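Rules of Origin in Small-Economy Trade Agreements
Course handout, unit on regional integration
Revised Oct 15, 2026

Last week's reading covered the stages of integration, from free trade area to customs union to common market. This handout deals with a problem that belongs mostly to the first stage. When members of a free trade area drop tariffs on each other's goods but keep their own tariffs toward everyone else, they need a way to decide which goods count as coming from a member. The tests they use are called rules of origin.

1. Why the rules exist

Suppose two members, a low-tariff island and a high-tariff mainland state. Without rules of origin, an outside exporter would ship everything to the island, pay the low tariff there, and send the goods on to the mainland duty free. The textbooks call this trade deflection. The mainland would lose revenue and its tariff would stop meaning much.

A customs union has less need of such rules, as all members charge the same tariff at the outer border. In practice many customs unions in the developing world keep them anyway. Some members apply the common tariff late or with long lists of exceptions, and the revenue is not always pooled.

2. The main tests

Wholly obtained. The good was grown, mined, caught or raised entirely within the area. This works well for bananas and limestone. Fish are harder, and agreements spend many pages on the flag of the vessel, the nationality of the crew, and where the boat is registered.

Change in tariff heading. The finished good must fall under a different customs classification from the imported inputs. Wheat milled into flour changes heading. Rice that is only cleaned and bagged usually does not.

Value added. A set share of the final price must come from within the area. Say a plant imports parts worth 700 dollars and sells the finished unit for 1,000. Local content is then 30 percent. If the agreement asks for 30, the unit qualifies, but a small rise in the price of the parts would disqualify it. Exchange rate changes can do the same thing with no change at all in how the unit is made.

Specific process. The agreement names an operation that must take place inside the area, such as spinning the yarn or carrying out a chemical reaction. 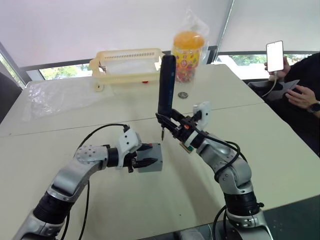

Does simple assembly count as enough work to give a product origin? In most agreements it does not, and the text will list screwing together, packing, labeling and mixing as operations that are never sufficient by themselves, whatever the value test says.

3. Cumulation

Small economies rarely make their own inputs, so a strict rule shuts them out. Cumulation softens this by letting a producer treat inputs from certain other countries as local.

Bilateral cumulation covers the two parties to an agreement. Diagonal cumulation extends it to a named group of countries that share the same rules. Full cumulation counts all work done anywhere in the group, even on inputs that did not reach origin status themselves. The third form is the most generous and the hardest to audit.

4. Worked case: Skamik and Flancombe

Use the following in section. Skamik is a small island state with a port and few factories. Flancombe is a larger neighbor with a protected furniture industry. They sign a free trade agreement with a 30 percent value-added rule. A firm in Skamik, Tarer, imports chair frames from outside the area, adds cushions sewn on the island, and exports to Flancombe. The outside tariff on chairs is 10 percent in Flancombe and 3 percent in Skamik.

Work out the following before class:
- the lowest share of local value at which Tarer can export duty free
- what Tarer saves per 700 dollars of chairs if it qualifies, using Flancombe's tariff
- whether the firm would bother to claim origin if the paperwork cost 10 percent of the shipment's value

The last point matters more than students expect. Where the outside tariff is already low, many exporters pay it and skip the certificate — economists measure this as the utilization rate of the preference.

5. Reading

The Mitsotakis-Vlachou course pack, chapter 3, is required. Skip the appendix on textiles unless you are writing your paper on it. We will come back to customs revenue in January, when the unit on fiscal policy begins.

Comments

Is the 30 percent figured on the factory price or the price at the port? My answer changes depending on which one I use.

Use the factory price for this exercise. Agreements differ, so check the definitions article when you do your own case.

Chapter 3 in the library copy is missing two pages. The one on reserve is complete.

Thanks, the part on full cumulation finally makes sense to me.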